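3.2 Workpiece and initial state

All trials used desktop towers from a single batch of retired office machines, purchased through Tondance and stored in a dry room until needed. The batch contained 22 units. Four were set aside for practice and are not included in the results. Each remaining unit was cleaned with compressed air, given a short inspection, and logged by Noémie Baudry before the first trial.

The task studied is the replacement of a processor in a case that is laid flat. We chose this orientation over the upright one because service benches at the partner workshop, Gimetti, are arranged this way, and because the weight of the cooler acts straight down on the board during refitting. The tower rests on its side on a platform of parallel aluminum rails, with the side panel off and the open interior facing up (Figure 4). The socket's retention frame is raised and the contacts are exposed. Memory modules and one expansion card remain seated, as they would in a normal repair.

Cables were not tied back. Earlier bench studies often strip the case to the bare board, which shortens insertion times but removes the main source of interference. In our units the power and data leads stay connected and may hang over part of the working area. Their position was allowed to vary between trials — only leads lying directly over the socket were moved.
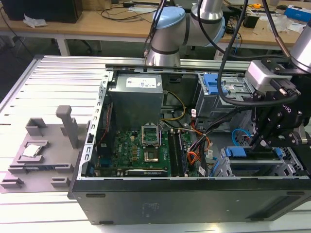

Figure 4. Open tower on the rail platform at the start of a trial, with the processor socket empty and its retention frame raised.

3.3 Procedure

A trial began with the processor in a shallow pocket of a 3D-printed tray and ended when the retention frame was closed and latched. Contacts were inspected under magnification after every 8 insertions. Any socket with a bent contact was withdrawn, and the trials since its last clean inspection were discarded.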